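18th July - Belmonte Prize for Naval History, schools section, working notes

Entries closed at 41, of which 18 come from Golatdale schools. The essay on the Nostier convoy has been passed to Fathima Mollah for a second reading. Its footnotes cite the harbour ledger of 1514, but the folio numbers do not match our copy - to be checked before marks are entered. 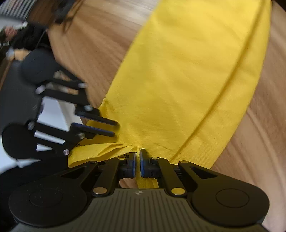
Yellow fabric, ribbed, on the wood-grain surface.

The Ultanmont bursary remains at 200 per winning pupil, unchanged from February. Readers are reminded to initial each mark sheet. Two sheets were returned unsigned.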